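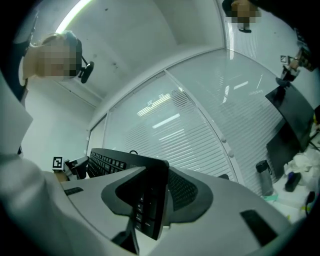
Ostton Sewing Guild Opens Fall Quilt Block Exchange

The Ostton Sewing Guild is taking sign-ups for its fall block exchange, with 46 places open to members and non-members alike. The exchange starts with a fabric pickup in August and ends with a show of finished quilts at the Skavari Arts Building on Mill Street.

Each sewist makes a set of matching blocks, keeps one, and hands in the rest to be sorted and passed out. Everyone goes home with a mixed set that can be sewn into a lap quilt or a wall hanging. The block this year is a Friendship Star, finished size 7 inches, in blues and greens on a plain white background.

Lihua Li is running the exchange for the first time. She teaches beginning piecing and machine quilting at Pruvitz Fabrics, where the pickup will be held, and she picked the Friendship Star after trying several patterns with her evening class.

"Last time the block had set-in seams, and a lot of people got frustrated with it," Li said. "A star with half-square triangles is something a new quilter can do in an evening. If you have been sewing for years, you can put your effort into the fabric choices."

The guild is asking for a scant quarter-inch seam. Blocks that came in undersized were the main complaint in last year's survey, and several quilters said they had to trim their whole set down to match the smallest one. Li will have a test strip at the pickup table so people can check the seam on their own machine at home before cutting into their good fabric. Unfinished blocks should measure 7 1/2 inches before they are handed in.

All fabric must be quilting cotton. Prewashing is up to the maker, but dark blues should be tested for bleeding on a damp white cloth. The white background fabric is included in the sign-up fee and comes from a single bolt order, so the backgrounds will match from block to block. Participants supply their own blues and greens. Prints are fine, including large ones, but the guild asks that novelty and holiday prints be saved for other projects.

Pruvitz Fabrics is giving exchange members a discount on fat quarters through the end of the month. The shop will also keep its classroom open until 8 p.m. on two evenings for anyone who wants help with cutting or needs to borrow a machine. Space in the classroom is limited, and people should call the shop before coming in.

The guild has made 300 charity quilts with leftover blocks and donated fabric, and this year's extras will again go to the Xiao Family Center. Anyone who does not want to keep a full set can mark the donation box on the form. Quilts for the center are tied or machine quilted by guild members over the winter. Batting is needed most, in crib or twin size.

The quilt show will fill the first floor and the hallway gallery at the Skavari building. Finished tops that have not been quilted may be hung as well, as long as they have a sleeve pinned to the back. Makers who used blocks from an earlier exchange can enter those quilts in the same section. There is no judging in the exchange section, though visitors can vote for a favorite.

Ticket sales from the last show brought in just over $3,000, which paid for new folding tables and a second set of quilt stands. The stands will be used for the first time this fall.

Sign-up forms are at the front counter of Pruvitz Fabrics and at guild meetings, which begin at 6:30 p.m. in the library's lower level. Blocks should be handed in flat, in a zip-top bag, with the maker's name on a slip of paper inside. Please do not pin the slip to the blocks.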